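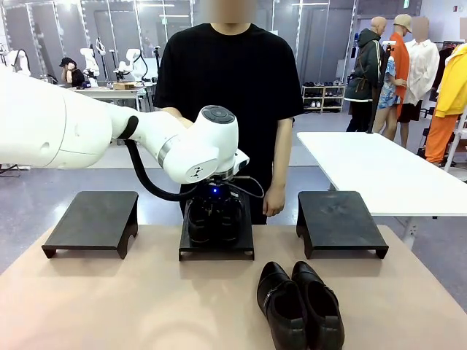
Shoe display, Gratlow shop

A pair of black leather loafers lies side by side on the tabletop, toes toward the back. Another black pair is up on the middle stand.

About the display

We use 3 low black stands in a row on a beige table. The outer two have a curved notch in the front edge and are turned a little toward the middle one – both are still empty here. Magdy Lahlou picked the stands and the table color.

The shop carries over 2000 pairs, most of them in the back room. The table gets a new set of shoes every April. Black leather goes out first, brown after that.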